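Home Shop Alarms Locks Support Cart

Rarent Door and Window Alarm, Set of 3

The Rarent is a small, loud box for people who would like to know when a window opens and they weren't the one opening it. It has one setting, which is very loud. Chia-jung Chien, who runs our test bench, asked for a second, quieter setting and was voted down by everyone who doesn't work next to the test bench.

Each alarm comes in two parts. The sensor goes on the frame and the magnet goes on the part that moves. Keep them close together when the window is shut. If they drift apart, the alarm will assume the worst - it always does.
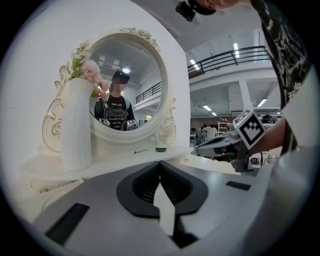 White vanity with an oval mirror and sculpted roses.

There's no app, no monthly plan and no hub. The Rarent will not call the police, text your sister or save a clip of a raccoon. It makes noise, and you or a neighbor take it from there. If you want a system that phones somebody, look at the Clurnutley 761, which costs $146 and has opinions about your Wi-Fi.

In the box: 3 sensors, 3 magnets, adhesive strips, batteries and a folded sheet of instructions that will never fold that way again.

Wipe the surface before you stick anything to it. Fresh paint should cure first, or the alarm will leave and take some of the paint along. Test every unit once a month, preferably after warning the dog.

Covered for 2 years against faults. Batteries are your problem.

Related items
Premstead Window Lock
Yu Porch Light with Motion Sensor
Clurnutley 761 Alarm Kit
Spare adhesive strips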